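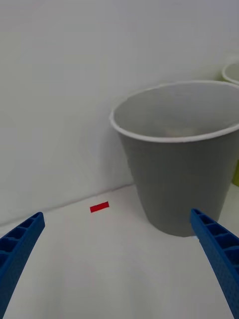
The gray cup, at the red mark.

Opening night in Sadton, and what a table! I laid every strip myself, red and blue on clean white, and I could have sung. My aunt's café, the Lurno, had never hosted a tasting before, and 20 people were coming up the hill for it!

"Two cups?" she asked.

"Two cups and the little green bottle," I said, grinning like a kid. "Wait till they try it!"
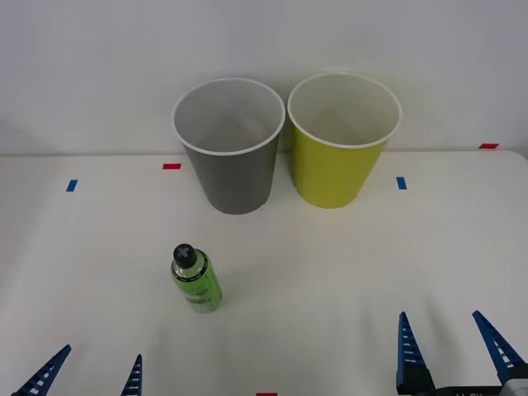

The Cups and the Bottle

She tipped the gray one toward me, sniffed, and laughed out loud.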